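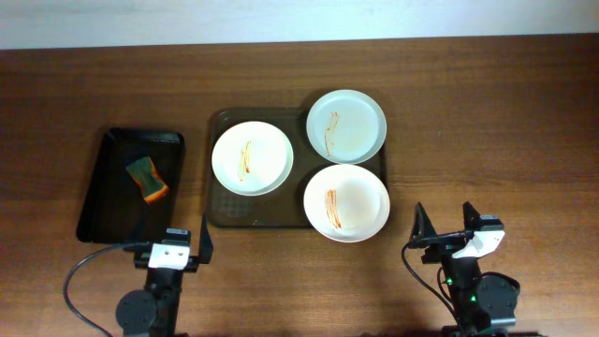 4.2 Leveling and Loading the Table

1. Extend both legs of the Plasik folding table until the lock pins click. Each frame has 2 pins.

2. Set the table on a hard floor. Turn the adjustable feet by hand until the top no longer rocks.

3. Check the height from floor to tabletop. The standard setting is 810 mm.

4. Tighten the foot collars with the Mets key supplied in the hardware bag.

Note: Collars loosen during the first weeks of use. Check them again after one month.

CAUTION: Do not load the table beyond 80 kg. Do not sit or stand on it.

5. Wipe the top with a damp cloth, following the grain. Do not use solvent cleaners.

For replacement feet, order part 576 from Vundato Parts, Detumville.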